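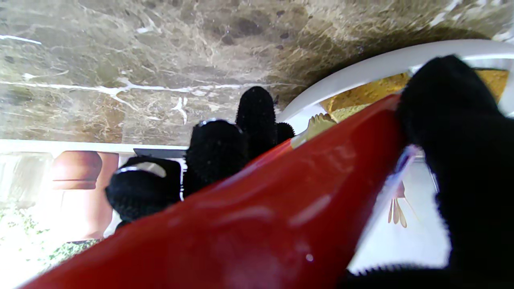 Red against marble.

The walk began at the Erkcombe bus shelter at ten to six, and we were asked not to talk until we reached the weir. I had brought the Takeda recorder and a pair of headphones with a cracked band. The leader carried a small brass bell and rang it once to start us off.

For the first stretch there was only the road. Then we turned down behind the allotments and the traffic dropped away, and I could hear coats. Everyone's coat made a different noise. Mine was the loudest, so I took it off and carried it, and was cold for the rest of the morning.

At the footbridge we stopped for 3 minutes. A wren was going in the brambles. Under it was a low hum I took for the substation at Prustcombe, though that is 2 miles off and I had never heard it from there before. I held the recorder over the rail and watched the level creep up.

My father used to say he could tell the hour by that hum. He worked at the Gilberg mill until it shut, and afterwards he sat in the kitchen with the window open, listening for machines. I thought he was making it up. I was 22 and thought that about most things he said.

The others had moved on. I could see their backs going along the towpath, spread out, heads down. I stayed where I was until the hum stopped - it cut out all at once, and the wren carried on without it. I looked at my watch. It was half past six.

When I caught up they were at the weir and allowed to talk, and a woman in a green hat asked if I had got anything good. I said a wren. She said she had got one too, and we stood and ate our sandwiches with the water going over.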